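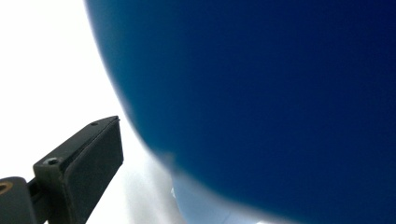 Orari Household Objects, release 3

Orari is a collection of short recordings and stills of ordinary household objects being handled, put away and taken out again. The objects are the kind found in a hall closet, a kitchen drawer or a laundry corner. A good share of the material is taken at very short distance, and at that distance an object often loses the features people use to name it. A large, dark blue, rounded thing against a nearly white background can fill most of the view with no seam, print or texture to go by, and the left edge fades softly into the white. Labels for material of this kind follow the rules under Labeling, which differ from the rules for objects seen whole.

Contents

The release is divided into sessions. One session covers one activity in one room. Activities are limited to the following:

putting away: objects move from a surface to a shelf, drawer, bin or bag
taking out: the reverse
sorting: objects are grouped by kind, size or color
packing: objects go into a container that is then closed

There are 115 sessions. Sessions shorter than 30 seconds were dropped before release. Rooms were lit with whatever lighting was there, including direct daylight from windows. No exposure correction was applied, so bright backgrounds may hold no detail at all.

Directory layout

sessions/ one folder per session, named by session number
labels/ one text file per session, same number
notes/ free-text remarks from the labelers, not present for every session
terms.txt the list of allowed object names
splits.txt which sessions belong to the train, check and test parts

Sessions recorded in the same room are always kept in the same part. Please keep to this when making your own splits. Objects reappear across sessions in a room, and mixing them will give scores that are too high.

Labeling

Each still has at least one object entry. An entry has four fields:

name: taken from terms.txt, or "unknown"
color: one or two plain words
shape: one plain word
certainty: high, medium or low

Name. Use a specific name only if the still itself supports it. Do not carry a name over from an earlier or later still in the same session. If an object is too close to be identified, the name is "unknown" even when the labeler has seen it whole a moment before. This rule was introduced in release 2 and applied to the older labels as well.

Color. Give the color of the main body. Where one object runs from a teal-leaning blue at its edge to navy or indigo further in, the entry is "dark blue". A pale rim next to a bright background is treated as blur and gets no entry. A paler patch below the object that could be either part of it or a reflection gets no entry either, but is mentioned in the notes file.

Shape. Allowed words are round, flat, long, boxy, folded and irregular. "Round" covers any object whose visible outline is a smooth outward curve, including objects that are only partly in view. It makes no claim about the hidden side.

Certainty. This applies to the name only. An "unknown" entry always has certainty low.

Checking

Labels were made by Svitlana Koval and checked by Golnar Hashemi. Where the two did not agree, the less specific name was kept. Most disagreements were about soft goods: stuffed bags against cushions, rolled towels against blankets. The second largest group was balls and other round objects at short distance. The original pair of names is recorded in the notes file for each such case.

Known issues

Soft outlines at close range make box edges unreliable, so boxes are not included in this release. They were part of release 1 and should not be reused with the current labels.

The term "container" is too broad. It covers bowls, tubs and baskets. A split into narrower terms is planned.

Session folders moved from the Brotard server may have file times set to April. The times are those of the move. Use the order given in the label file.

The reader script from Skedevton expects all four fields and stops on an empty color field. Write "none" for clear objects.

Changes from release 2

Added "irregular" to the shape words.
Removed duplicate stills.
Raised the limit on terms.txt to 100 names.
Merged "pillow" and "cushion" into "cushion".

Contact

Label corrections go to the Prokopenko tracker under the heading "labels". Include the session number, the still number and the field to be changed. Requests for new object names go under "terms" and are taken up at the next release.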